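Speaker notes: Whose rule is it anyway? Good practice for two-armed robot cells
Lilian Simiyu, afternoon session, 16 slides

Slide 1. Title up while people find seats. Say who I am, say I've spent too long reading cell rules at Mosoti and at other people's sites. Don't do the long biography.

Slide 2. Ask the room: who has written a bench procedure for a robot cell? Keep your hand up if you've read it since. Wait. Then on to the next two, cable handling, leave them up while I talk. 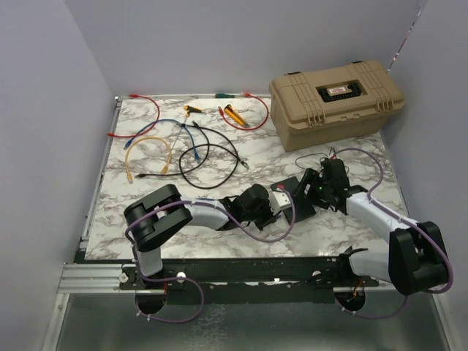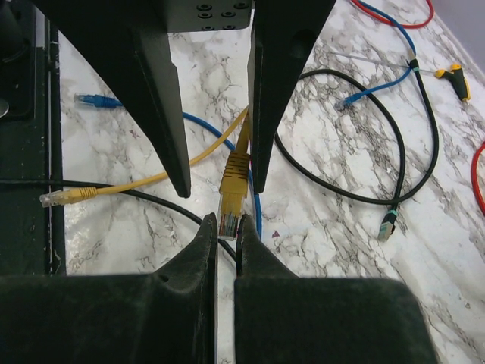
The usual good practice document for this kind of work has a line that says "the work area shall be kept clear of items not required for the task". I have seen that sentence in four different procedures, word for word, including the typo in the version Clalance passed round. Ask: required by whom? If the task is sorting cables, the cables are the task. Is a screwdriver required? A knife? A rule that can't answer that will be read whichever way suits the person on shift.

My version, for what it's worth: list what may be on the bench. By name. Anything not on the list comes off before the arms are enabled. Blades get their own line, with a yes or a no. It's dull and it takes ten minutes to write.

Slide 3. The Bruladville checklist. 193 items. Pause here, let them look at it. Read out items 40 to 44, which all say "confirm" and don't say how. Confirm that the arm is secure. With what, a spanner, a glance? I timed a colleague doing the whole thing properly and gave up before lunch. On the sheets I was shown, every box was ticked in the same pen at what looked like the same angle. I'm not accusing anyone. I'd have done the same.

Slide 4. What a long checklist is for. Be careful with tone, there are people from Bruladville here. My view is that it protects whoever wrote it. After an incident you can always find the line that wasn't followed. Say that slowly and move on.

Slide 5. Cable routing on the arms. Guidance tends to say "leave adequate slack". Adequate for what? Two arms reaching into the same space is a different problem from one arm in its own corner. What I'd want written down:
- the pose where each cable is tightest, and the pose where it hangs lowest
- who checks both, and how often
- what counts as a worn tie, with a photo of one
If a procedure has a photo of the good state and no photo of the bad state, it's a brochure.

Slide 6. Grip force. Somebody will quote the Carnis figure of 352 here. Ask them the units. Last time I gave this talk in April three people had it in three different units and one had it as a part number. The figure came off a slide, the slide came off another slide. I tried to trace it and stopped at a spreadsheet with no author. Please don't put a number in a rule unless you can say who measured it, on what part, with which fingers fitted.

(If time: the story of the crushed plug. If not, skip, it isn't that good.)

Slide 7. Finger wear and dirt. "Inspect regularly" is not an interval. Mosoti moved to checking every 1,000 grips, and I argued against it, thought the number was plucked from the air. It was. I've come round a bit all the same: a made-up number that gets done beats "regularly", provided you write down that it was made up and look at it again after a few months. We haven't looked at it again. Admit this.

Slides 8 to 11. Go quickly. Sign-on sheets, shared stop buttons, who may reach in and when, the two-person rule. On the two-person rule: ask how many sites count the person on the other side of the wall as the second person. There's usually a laugh. Ask again.

Slide 12. Standards. I'm not going to read clauses out. Buy them, read them, argue with them. My complaint is with the local document that says "in accordance with relevant standards" and names none. Strike that line wherever you find it. It gives an auditor something to nod at and gives the operator no help at all.

Slide 13. The one-page rule sheet we use now. Leave it up long enough for phones. Expect the objection that one page can't cover everything. Agree. Then ask which parts of the long one anyone remembers.

Slide 14. What would change my mind. Show me a site where a longer procedure was followed by fewer bad days, with the dates, and with whatever else they changed that year. I've asked at every talk. Clalance promised me something and I'm still waiting.

Slides 15 and 16. Contacts, questions. Repeat each question for the back row. If the Carnis man asks about 352 again, offer to carry on over tea.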